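Print this page | E-mail this page

Identifying Small Unmarked Household Plastics by Density: Project Report

Simin Ebrahimi
Supervisor: Dr Pakzad
Submitted Aug 13, 2021

Summary

Small plastic household goods are often sold without a resin identification code. This report describes a float and sink method for placing such goods into broad polymer groups using liquids that can be bought in a supermarket. The method separated polyolefins from heavier plastics reliably. It did not separate polypropylene from low-density polyethylene, and it gave poor results for soft, flexible articles.
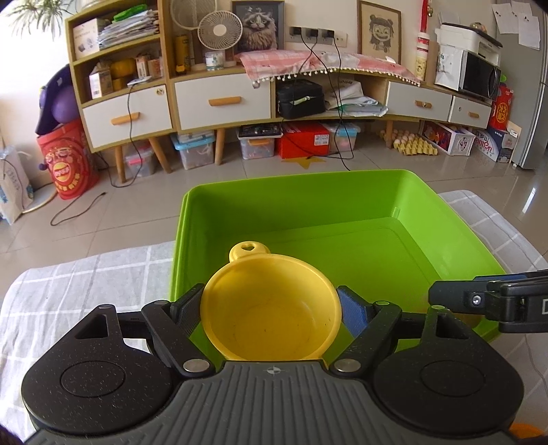 Figure 1. Yellow plastic funnel and lime-green tub.

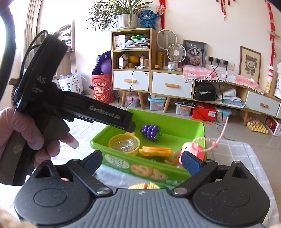 Figure 2. Green plastic tray with printed outer wall.

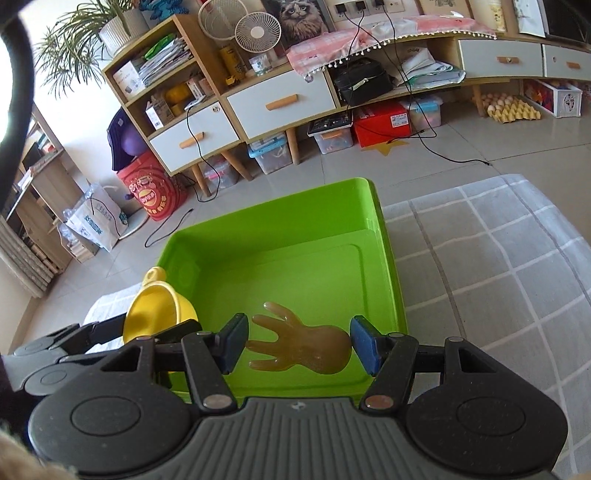

1. Background

Packaging makes up most of the plastic collected from households, and most packaging carries a moulded code giving the resin. Kitchen tools, storage tubs, toys and garden sundries are different. They are bought to be kept, and when they break they are usually put in general waste or placed in the recycling bin in the hope that they will be accepted.

Two problems follow. The first is that a sorting plant is set up for bottles, pots and trays of predictable size, so small or oddly shaped goods can be lost with the fines. The second is that the householder has no simple way of knowing what the article is made of. Colour is no guide. The same yellow or green masterbatch can be supplied for polypropylene, polyethylene or polystyrene, and a manufacturer may change resin between batches without any change in appearance.

The Basley reuse shop receives a steady quantity of this material. Staff there separate it by hand into saleable and unsaleable goods. The unsaleable part was made available for this project.

2. Aim and scope

The aim was to find out whether a person with no laboratory equipment could sort unmarked rigid household plastics into groups that a reprocessor would recognise. Films, foams, textiles and anything containing a battery or a motor were left out. Articles made of more than one plastic were included only where the parts could be separated with a screwdriver or side cutters.

3. Material

The sample was collected over 8 weeks and had a total mass of 1906 g after washing and drying. Articles with food residue that could not be removed in warm soapy water were discarded before weighing. Labels and metal fixings were removed. Masses were taken on a Timevero bench balance.

A small part of the sample carried a resin code. These articles, most of them Pesell storage boxes, were set aside as controls and were tested in the same way as the rest.

4. Method

4.1 Test pieces

A piece no larger than a thumbnail was cut from each article. Cut edges were trimmed with a knife to remove burrs, which trap air. Each piece was wiped with a drop of washing-up liquid in water before immersion. Without this step several pieces known to be denser than water stayed on the surface, held up by surface tension.

4.2 Liquids

Three liquids were used, in this order:

Tap water, density close to 1.00 g per cubic centimetre.
Saturated table salt solution, density close to 1.20.
Diluted surgical spirit, adjusted with water until a control piece of marked high-density polyethylene sank and a control piece of marked polypropylene floated.

All liquids were left overnight to reach room temperature. The spirit mixture was kept in a lidded jar and checked with the controls at the start of each session, as evaporation of the alcohol raises its density. Work with the spirit was carried out by an open window, away from any flame.

4.3 Procedure

Each piece was pushed below the surface with tweezers, released, and observed after 2 minutes. The result was recorded as float, sink or hover. Any piece with bubbles attached was tapped and tested again. Pieces that floated in water went on to the spirit mixture. Pieces that sank in water went on to the salt solution.

5. Results

5.1 Floats in water

The larger part of the sample by mass floated in water and was therefore assigned to the polyolefins. This group included most food boxes, scoops, jug lids and plant pot saucers. In the spirit mixture it divided into pieces that floated (polypropylene or low-density polyethylene) and pieces that sank (high-density polyethylene). A few pieces hovered and were left unassigned within the group.

5.2 Sinks in water, floats in salt solution

This group contained clear and brittle articles such as cutlery trays, and glossy articles such as appliance knobs. Published density ranges for polystyrene and ABS overlap, and the test could not tell them apart. A bend test was added. Pieces that snapped cleanly were recorded as probable polystyrene and pieces that whitened before breaking as probable ABS. The bend test is subjective and these entries should be treated with caution.

5.3 Sinks in both

Few rigid articles fell in this group. Flexible hose fittings and soft mats made up most of it, and plasticised PVC is the likely material for many of them. Several soft toys of the stretch type gave different results on repeat testing. Such toys may be made from thermoplastic elastomer containing a high proportion of oil, and the cut surface remained tacky, picking up dust and air. They were excluded from the final grouping.

5.4 Controls

All marked polyolefin controls gave the expected result in water. One control marked as polypropylene sank. It was opaque, stiff and noticeably heavy for its size, and a mineral filler such as talc would account for this.

6. Discussion

The water test alone is the useful part of the method. It takes little time, needs no purchase and gives a group that has some value to a reprocessor. The spirit test is more sensitive to temperature and to the skill of the user, and most of the disagreement between repeat readings came from it.

Fillers are the main source of error. A filled polypropylene can pass 1.00 g per cubic centimetre with ease, so a sinking result does not rule out a polyolefin. The opposite error, a heavy plastic that floats, should occur only with trapped air or a foamed core, and both can be seen on a fresh cut.

The test is also destructive. It is suited to broken goods and should not be used on stock that could be sold.

7. Recommendations

A bucket of water with a drop of detergent should be kept at the Basley sorting bench for rigid, unmarked, broken goods. Soft toys, mats and hose should not be tested. A further trial is planned for September with a hand-held infrared instrument, if a loan can be arranged through Dr Pakzad's department.

Print this page | E-mail this page

Comments (2)

gardenshed
Useful, thanks. Would sugar solution do in place of salt? I have a lot of old seed trays and would like to split the black ones.

Simin Ebrahimi
Sugar works and can reach a higher density than salt, but it is sticky and the pieces need rinsing afterwards. For seed trays I would try plain water first, as polypropylene should float and polystyrene should sink.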